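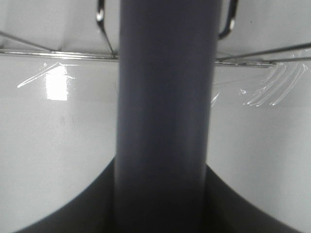
Grosham writes that machines still can't do chores, and that a clip of one tidying up only proves someone was patient enough to film it. I half agree, and that grumble is a fair bit of why I put this collection together (the other bit is that I love coffee and hate making it before eight).

Asine chores, data card
Last changed 8 November 2025

What's in it
153 recordings of an arm having a go at small kitchen jobs: fetching things near a wire rack, moving coffee beans with a scoop, that sort of thing. Most of the views come from the wrist, so you get a lot of gripper and whatever is right up against the lens, and a shiny white surface can throw back some fierce glare. I've left all that in! If your model only copes with nice tidy views, better you find out now.

What's not in it
No force readings, no sound, no people. The Trultbridge set has sound if you need it. I stopped each recording at 1000 frames, so a few slow ones end mid-job. Sorry.

Can it do the chores yet?
Some of them, on a good day. Picking up one solid thing is mostly fine. Beans are another matter, they roll and bunch up and go where they like, and a tilt I wouldn't think twice about is a proper puzzle for an arm. I marked 21 recordings as failures and I was being kind with a couple of the rest.

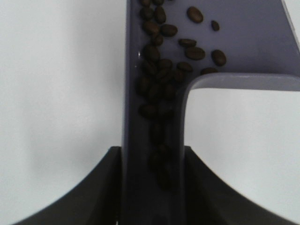 Magalhães Notes, no. 21

The scoop recordings were first written up in that issue, so please cite it if you use them. The labels there are the old ones. In this version "pour" and "tip" are one label, as I kept mixing them up myself.

Still to do
Fix the clock drift in the early files. Add the washing-up recordings, hopefully in December. Sort out the folder names (I know, I know).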